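I've been meaning to write something about success rates for ages, and a long drive back from Randstead with Aroha Tautahi finally pushed me into it. We argued most of the way. She reckons a single number is all a reader wants from a manipulation paper, and I reckon the single number is the worst thing that's happened to our corner of the field. She did the driving, so I let her have the last word in the car. I get it here instead.

What set us off was the packing work. Two arms, a tabletop, the sort of stuff you'd shove in your bag before a flight: laptop sleeves, a laptop, a hard case. The policy is trained on teleoperated demos, 300 of them, and on our first proper evaluation it came out at 74 per cent. Everyone was pretty chuffed. Waqas Rind had the figure in a slide before lunch. 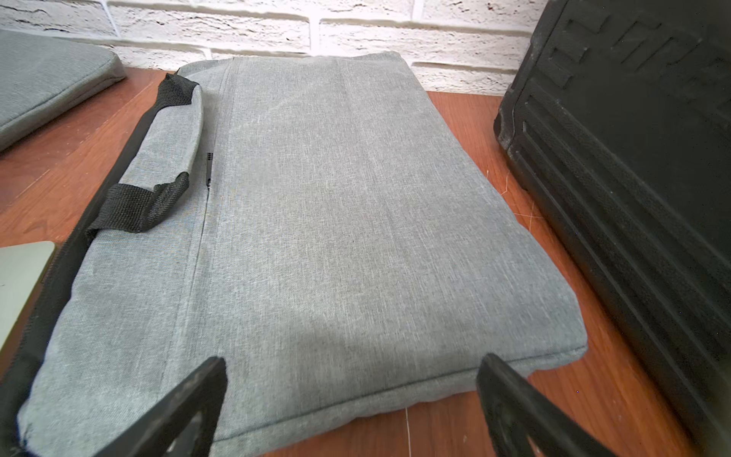
Then Haris Butt went back through the failures one by one, which is a thankless job and he should get a colour telly for it. His notes were far more useful than the slide. Nearly all the misses were on soft things. Rigid objects were close to solved, and the fabric ones were dragging along well behind, and our lovely 74 was just what you get when you mash those two results together. If we'd put more hard cases in the test set we could've "improved" the method without touching a line of code!

I don't think we were being dodgy. We'd followed the Werberg protocol (our in-house one, named after the street the old lab was on) and it says to average over objects, so we averaged over objects. But a reader at another lab would look at that number and think, beauty, it works three times out of four, and it doesn't do that on anything in particular. 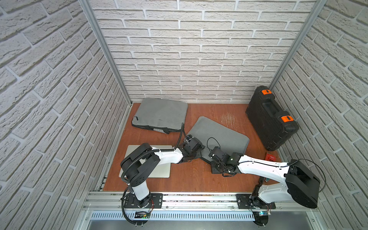
So should papers stop reporting an overall success rate?

I'd keep it, but only with the per-object results printed right beside it, the same size, in the main text. Tucking them into an appendix doesn't count. If there's no room, drop one of the architecture diagrams.

The other thing I'd change is what we call a success in the first place. Jianguo Lü did the scoring on our second round and kept coming back to me with cases the rules didn't cover. The arm picks up the sleeve by a seam and puts it where it belongs, but folded over on itself. Is that a pass? What about when the grasp is rubbish and the second arm saves it? Our rules said pass to both, and I had him rescore the lot with a middle category. It took him 7 days, plus a fair bit of muttering, and the ranking between our two methods flipped. The one we'd been calling the baseline came out ahead on fabric.

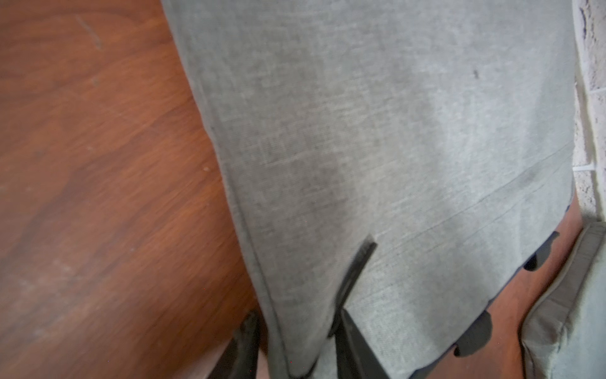
I found that a bit embarrassing and also quite exciting. The baseline is slower and fussier - it regrasps a lot, which looks awful on video - and regrasping is probably just what you want when the thing you're holding changes shape every time you touch it. We'd been marking it down for dithering. Musyoka Masanja had been saying as much since last November, for the record, and I'd told him the timeouts were fair. Sorry, mate.

There's a decent argument on the other side. Graded scoring is slow, it needs a human, and two humans won't always agree. Aroha's view is that a crude number everybody can reproduce beats a subtle one that only Jianguo can. Fair enough, and for a big benchmark like Barajas I'd probably side with her. But most of us aren't running a benchmark. We're running 10 trials per object on one bench and trying to work out what our own robot is bad at, and for that the crude number hides the bit we need.

We're redoing the write-up now with the full table in it. It's uglier, and the headline figure has gone down. Waqas still hasn't updated his slide.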